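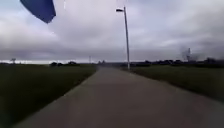 How does a robot know where the path is?

It looks through a camera, and a small computer called a controller sorts what the camera sees into "path" and "everything else," many times every second.

That's the short answer. The long answer is more fun, so let's go!

My name is Amber Nijs and I test robots that drive themselves outdoors. At the moment I'm comparing two cameras and two controllers for a path robot we call Denden. Denden rolls along bike paths and sidewalks, and its whole job is to stay on the gray part and off the green part. Easy for you. You've been doing it since you were two. For a robot it takes a lot of work.

What a robot sees

When you look at a picture of a long path, you see a path. A robot sees numbers. A camera chops everything in front of it into tiny squares called pixels, and each pixel gets numbers that say how much red, green and blue is in it. Grass gets numbers with more green. Pavement gets numbers where the three colors are nearly the same, because that's how you make gray.

So Denden's controller looks for a big patch of gray with green on both sides. Then it looks for the edges. On a straight path the two edges seem to lean toward each other and almost meet far away. (They don't really! The path stays the same width the whole way. It only looks narrower because it's farther off.) Denden finds the left edge and the right edge, draws a pretend line down the middle, and steers along it.

Now for the tricky bit. Clouds are gray too! If the robot went only by color, it might decide that the sky was a wonderful, enormous path. We fixed that with a simple rule: anything higher than the horizon can't be path. The horizon is the line where the ground seems to touch the sky.

Things that stick up

Lamp posts are another puzzle. A post at the side of the path is thin and pale, and against a cloudy sky it can be hard to pick out. The controller has to notice it, work out that it's standing still, and keep a safe distance. It also has to ignore things that are very far away. A tree on the horizon is no problem for a robot that won't get there for ages.

And then there's the flag. Denden carries a dark blue one so people notice it coming, and flags flap. Sometimes a corner blows right in front of the camera! A person would just ignore it. The first controller I tried saw a big dark blue shape and hit the brakes. It thought a blue monster had landed on the path. (Okay, robots don't think about monsters. But it did stop, and a lady on a bicycle had to go around us.)

Wide or narrow?

The first camera has a wide view. It sees plenty of what's on each side, but faraway things come out small and blurry. The second one has a narrow view. It sees farther down the path and misses more at the sides.

My coworker Henk likes the narrow camera. I like the wide one, and we've had some long lunches about it. We drove the same stretch of path 6 times with each camera, and the wide one was better at keeping hold of both edges. The narrow one spotted lamp posts sooner. So we both got to be a little bit right.

Quick brain, careful brain

The controllers are different too. One makes up its mind very quickly and sometimes changes it again. The other one compares each new picture with the pictures before it. If something blue pops up for a blink and then moves away, it says, "Probably the flag, keep rolling." That made it slower to answer, but we got far fewer silly stops. I'm going with that one for now. In August we're trying it on a path with lots of curves.

Try it yourself

Grab a cardboard tube from a paper towel roll. Close one eye, look through the tube with the other, and have a grown-up walk beside you while you follow a line of tape on the floor. Go slowly! Then put the tube down and do it again with both eyes open. Which was easier? Which one let you see your own feet?

Now ask somebody to wave a blue sock near the end of the tube while you walk. Welcome to Denden's world.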